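From: Fadime Yazıcı
To: Cluladari hand weavers list
Re: warp for a wide runner

Themba Ndlovu wrote:
> My runner is 220 ends. Can I get away with one tan for the
> whole warp, or will it look flat?

One tan is lovely, Themba, go for it!

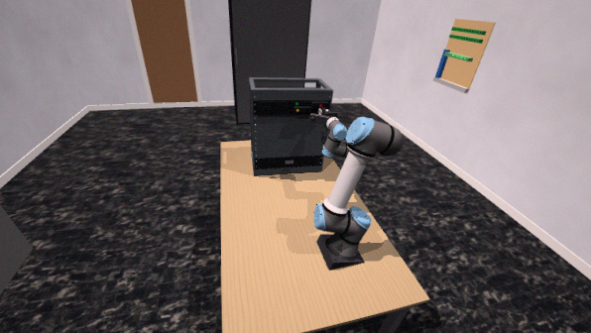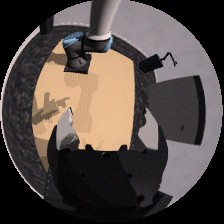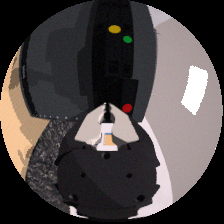
I wound mine in March, all wool, and I'm still excited about it. Tie the choke every 24 inches and beam it slowly – you'll be so glad you did. For the weft I'd stay close to the tabletop in the first one, a warm tan with fine lengthwise lines, and let a charcoal stripe run down one side (Songül did this on her Güneş blanket and it glows). Send us a sample when it's off the loom!

Fadime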